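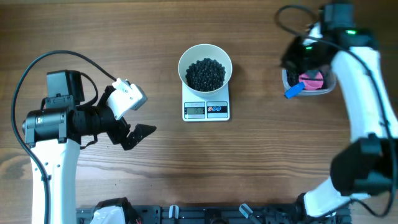
The Wivano bench scale is a compact digital kitchen scale for portioning dry goods by weight: beans, lentils, rice, seeds, small pasta and similar loose items. It is sold by Noltden as the base unit of the Wivano portioning set and is the only part of the set that needs power. The platform is square and white, and the readout sits on the front panel, ahead of the weighing area. A round bowl can therefore overhang the back of the platform and leave the display and buttons clear, as with the white bowl heaped with small black pieces on the scale at the top of the page. Bowls that reach forward over the display should be moved back or replaced with a narrower one.

Category: Kitchen & Pantry / Scales and Measuring

General

The scale uses a single load cell under the platform. Readings are given in whole grams or in ounces. The unit setting is kept when the scale is switched off, but the tare value is not. If a filled bowl is left on the platform when the scale shuts down, the next start will take that bowl and its contents as zero. Remove the load before switching on, wait for the display to settle at zero, then place the empty bowl and press tare.

Automatic shutoff occurs after six minutes without a change in weight. The timer restarts each time the load changes or a button is pressed.

Specifications

Model: Wivano bench scale, white
Platform: square, fixed
Display: LCD, front panel
Controls: push buttons to the right of the display
Graduation: 1 g
Width, platform: 216 mm
Weight without batteries: 460 g
Warm-up before first reading: 30 seconds
Units: g, oz
Power: two AAA batteries (not included)
Housing: wipe clean, not rated for immersion

Placement

Set the scale on a flat, rigid surface. A solid wooden table or a stone counter is suitable. Folding tables, padded mats and tablecloths are not recommended, as the feet can sink unevenly and the reading will drift. The scale does not have a level indicator. To check a surface, place the same bowl on the platform, note the reading, turn the scale a quarter turn and weigh the bowl again. The two readings should agree within one graduation.

Keep the scale away from fans, open windows and running appliances. Vibration from a dishwasher or mixer on the same counter will show as a last digit that keeps changing. Do not lean on the tabletop while reading.

Bowls and containers

Any bowl with a flat base smaller than the platform can be used. The rim may be wider than the base and may pass over the back edge, provided that it touches nothing behind the scale. Place the center of the base as near as possible to the center of the platform. A light bowl is preferred — a heavy ceramic bowl uses up part of the weighing range before anything has been added.

For dark beans and seeds, a white interior makes it easier to see stray pieces left behind after pouring. For rice and oats a darker bowl serves the same purpose.

Portioning with a scoop

Add most of the portion quickly and the last part slowly. A measuring scoop is faster than pouring from the bag and gives better control near the target. Hold the scoop low over the bowl and tip it a little at a time. After each addition wait until the digits stop changing. If the target is passed, take a little back out with the scoop and read again.

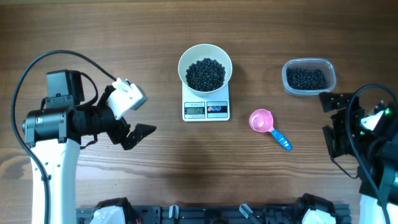

Scale with filled bowl; measuring scoop, pink with blue handle, at right.

The scoop is used to move material and not to measure it. Scoop volumes vary with how the contents settle, and two level scoops of the same beans can differ by several grams. Where a recipe gives both a volume and a weight, follow the weight.

Do not put the scoop down on the platform between additions. Place it on the table beside the scale, clear of the front panel. A handle resting against the bowl or housing will lift or press on the load and change the reading.

Compatible storage

The Lekitholm range of clear pantry boxes is recommended for portioned goods. Boxes can be filled directly on the platform after taring, without a separate bowl, if the base fits inside the platform edge. The Pilkington label roll fits the short side of all Lekitholm lids — write the net weight on the label and leave out the weight of the box.

Cleaning and care

Switch the scale off before cleaning. Wipe the platform and front panel with a damp cloth and dry them at once. Do not spray cleaner directly onto the display or buttons. Check the front edge for trapped seeds or dust, and clear them with a soft dry brush. Never turn the scale over with a bowl on it, and do not store other items on top of it. Remove the batteries if the scale will be out of use for a long period.

Common faults

Reading does not return to zero: remove the bowl, check under the platform for loose beans, press tare.
Reading drifts upward: scale is still warming up, or the surface is soft.
Display is faint: replace both batteries together.
No response to buttons: remove batteries, wait 30 seconds, refit.

Ordering

The scale is supplied alone. Bowls, scoops, boxes and labels are listed separately under Kitchen & Pantry. Replacement battery covers and feet are available from Noltden and ship in pairs. Specifications on this page apply to units supplied from June onward.

Page revised Friday, August 23, 2019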